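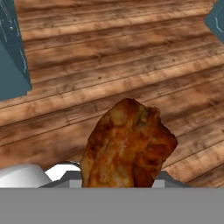
I gave up meditation apps in April, after 46 days in a row, and I've felt a good deal calmer ever since.

Let me explain, because I know how that sounds. I like meditation. I've been sitting on the same lumpy cushion most mornings for 15 years, ever since Thảo Võ ran her free evenings above the library in Zamville and told us all to stop trying so hard. She'd ring a little bell, we'd sit, she'd ring it again and then somebody would put the kettle on. There wasn't a course to buy afterwards, or a level two.

Then my sister gave me a subscription to one of these apps and I got hooked on the streak. Goodness, I got hooked! I once sat in a car park in Rolarville at ten to midnight with my eyes shut and my seatbelt still on, purely so that a small orange flame wouldn't go out on my phone. I couldn't tell you one thing about that sit except that I won.

What bothers me is how the whole business of looking inward has picked up the manners of a gym. Everything's a programme now, with a promise attached. Sleep better, earn more, be nicer to your mother-in-law by Friday. My friend Demetrius Szabo paid 200 pounds for a weekend retreat at Palma House and came home with a workbook, a water bottle and a discount code for the next one. He enjoyed it, and I'm glad he did (the food was very good, apparently). But when I asked what they'd practised he had to look it up.

I don't think teachers should work for nothing. Rooms cost money, and so does heating. I'd happily pay Thảo twice over for those evenings. I just wish more of them would leave a bit of room for the boring part – the sitting there, knees aching, thinking about the bins – and stop selling it as something you'll be through in a fortnight. The boring part is most of it, in my experience. Some mornings I get 2 minutes of quiet and a lot of shopping list, and I still count that as having sat.

Demetrius says I'm a snob about it, and he may have a point. He's booked on the Brornon walking retreat next and wants me to come along. I've said I'll think about it, as long as I can leave my phone in the car.

14 comments | 31 shares

Recent posts
Do you really need a special cushion?
Chanting when you can't sing
Reading old prayer books on the bus
A silent breakfast, and why I'd do it again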